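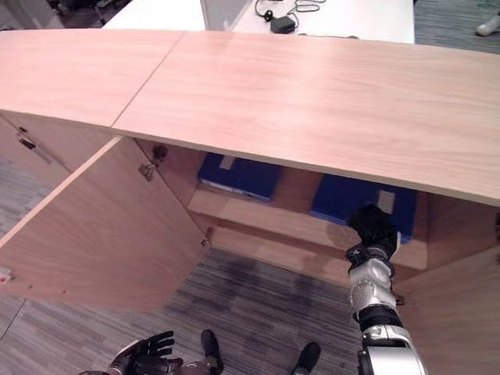

Right hand at the front edge of the right-hand binder, office cabinet test.

Tumer Obi office package: review
Brittany Desjardins, 2026-05-19

Tumer sells the Obi as a two-armed humanoid with a records-handling package on top. The package covers opening cupboard doors, fetching and reshelving binders, and carrying them to a named desk. We had one on lease in the Iladville office from January, and these notes cover the shelf work only.

Setup

Mapping the floor took 25 minutes with the Ukby software, most of it spent walking the unit past the cabinets. Each cabinet is registered separately, including which side the hinges are on. The software accepts a photo of the door but still wants the swing direction entered by hand, and it does not warn you if you get it wrong.

Reach and grip

Binders at the front of a shelf are the easy case. The hands are black and multi-fingered, and the fingers curl well around a spine or a front edge. Ours sit on a low shelf under a countertop with a deep overhang, so the arm has to come in from below counter height. The planner handles this, slowly. A binder pushed toward the back, in the shade of the counter, is harder: the unit often asked to shift the nearer one first, even when there was clearance beside it.

Over the lease we logged 588 retrievals. Of those, 49 needed a person to step in, and 13 of the 49 were door faults where the unit misjudged how far a door had swung. The rest were split between label reads and grip retries. We had no dropped binders, although two covers were creased along the edge.

Label reading

Small white labels on dark blue covers read well when they face out. Labels partly in shadow do not. There is a lamp setting in the Ukby menu, under Perception and not under Lighting, and it is off by default. Turn it on.

Footing and noise

Stable on our striped carpet. Version 2 of the walking firmware removed a small shuffle before each reach, and I would not accept a unit without it. The arm joints are audible from the next desk, at a pitch some staff disliked.

Support

Tickets were answered within one working day. The manual is accurate on hardware and thin on error codes. Code 25, for instance, is listed as "shelf condition" with no further text — support told us it means the shelf height differs from the registered value.

Verdict

Good grip, adequate door handling, poor defaults. Suitable for offices with uniform cabinets and binders kept forward on the shelf. We have renewed for one more term on the standard lease, without the desk delivery option.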